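Shared laundry room reopens at Stesley Court with longer hours

June 15, 2019

The shared laundry room at Stesley Court has reopened after five weeks of work on the drains and the floor, and residents can now use it until late in the evening, the building's management said.

The room, on the ground level behind the mail area, closed in May when water began backing up through the floor drain. Plumbers from Bassey, the contractor hired for the job, found that the old waste line had sunk in the middle and was holding water. The line was replaced from the back wall to the street side of the building, and the floor was relaid with a slight slope toward the drain.

"It was an old pipe and it had been patched more than once," said Maximiliano Ibarra, who manages the building. "We decided to open up the floor and do the whole length."

While the room was shut, residents were given a discount card for the Jovar laundromat on Grornar Street, a ten-minute walk away. The cards stop working at the end of the month, and anyone with money left on one can hand it in at the office for a refund.

The building has 38 apartments, and most of them do not have a hookup for a washer. The laundry room is open from 7 in the morning until 11 at night, two hours later than before. The later closing time was the change most often asked for in a survey that went under every door last winter, according to the office. Over 25 households answered it.

The last wash should go in by 10 p.m. so that the dryers are clear at closing. The lights now run on a timer and dim shortly before the door locks. A resident who gets locked out with a load still inside can call the night number posted next to the elevator.

Booking has changed too. The paper sheet on the door is gone, and residents sign up in a binder kept at the front desk, for no more than 2 slots per household per week. A slot lasts an hour and a half. If a machine has not been started within 15 minutes of the booked time, anyone waiting may use it. Ibarra said the old sheet had caused arguments, with names crossed out and pages missing.

The price of a wash stays the same through the end of the year. The dryers went up by a quarter. Coins are still accepted, and the change machine has been moved into the lobby.

The washers are front loaders, and the office has put out a one-page guide for people who are used to a top loader. It asks residents to use detergent marked for high-efficiency machines, and less of it than they might expect. Too much soap leaves a film on the rubber seal and sends suds down the drain, and the plumbers said they had pulled a good deal of gray sludge out of the old line.

The guide also has a section on dark clothes and knits. Black sweaters and sweatshirts should be turned inside out, washed cold and kept apart from towels, which shed lint. Heavy knits do better in a small load on a slow spin, and cuffs and hems hold their shape longer if the piece is dried flat. Two folding racks have been added along the window wall for that purpose - they are first come, first served and are not part of the booking system.

Pockets should be checked before anything goes in. The guide lists keys, coins and hair clips as the usual finds, and says a clip caught in the seal can tear it. A new seal takes up to a week to arrive, and the machine is out of use in the meantime.

Doors are to be left open after each wash. The old room had a damp smell that many residents complained about, and the office hopes that open doors and a new exhaust fan will keep it from coming back.
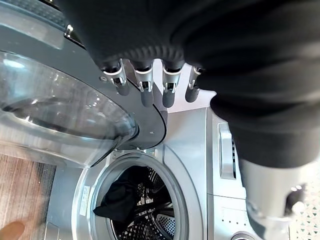
Begoña Soler said the smell had bothered her less than the hours, and that with the old closing time she had been doing her family's wash on her one free morning for years. She said she would still like to see a table for folding. The one that used to stand by the sink was taken out when the floor was dug up and has not been put back.

Ibarra said a table is on order, along with a shelf for detergent and a bin for single socks. He could not give a delivery date. Until then, residents are asked not to fold on top of the dryers, where clothes have slipped down behind the machines and blocked the vent hoses.

Some work is left. The wall behind the sink still needs a second coat of paint, and the room will close for one morning while that is done. Notice will go up in the elevator at least three days ahead, and bookings for that morning will be moved to another slot of the resident's choice.

Clothes left behind before the closure are in bags at the front desk. They include several bath towels, a child's raincoat and a set of striped sheets. Anything not picked up by the end of the month will be given to the clothing drive at the Grornar Street library.

Questions about bookings or refunds can be taken to the office on the ground level, open weekday mornings.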